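About Plurnora

We started Plurnora with a fairly modest hope, which was that the people who teach robots to handle everyday things could agree on what a good working day looks like. Gerardo Mazza had been keeping a notebook of house rules for his own bench, and friends at other shops kept asking for copies. That notebook grew into our Good Practice Guide, now in its second edition with 43 rules in it – some of them a single line, and one (on naming files) that really does run far too long.

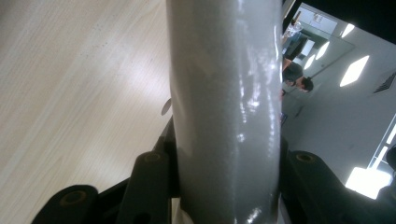

Most of the guide concerns the person holding the gripper. We ask that nobody works longer than 2 hours without a proper rest, that a grip is closed gently and all the way, and that a fumbled pick stays in the record with a note beside it. Anyone who shares a room with a session is told beforehand what gets recorded and may ask to be left out.

Our friends at Cenov and Toketti were the first to work by the guide, and they argued with nearly every page of it, for which we're still grateful!

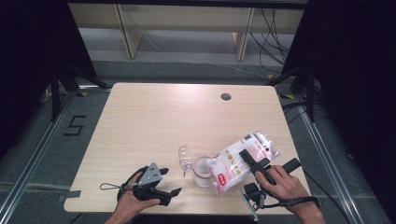 Valentini joined later and brought us the chapter on food packaging and small containers, along with a good deal of patience. Between us we have now reviewed 488 sessions against the rules, and we send every team its comments in writing, in plain words, with a phone number at the bottom in case they'd like to talk it over.

We don't hand out badges or certificates. A team that follows the guide may say so, and we trust them to mean it – and we do come and visit, usually in July, when the schedules are kinder.
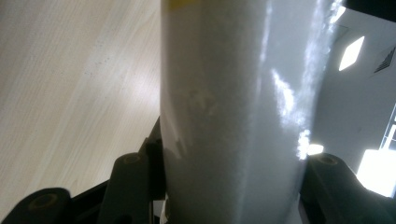

Page last changed: July

If you'd like a printed copy of the guide, write to us and we'll gladly mail you one. We printed 900 of the second edition and there are still plenty on the shelf.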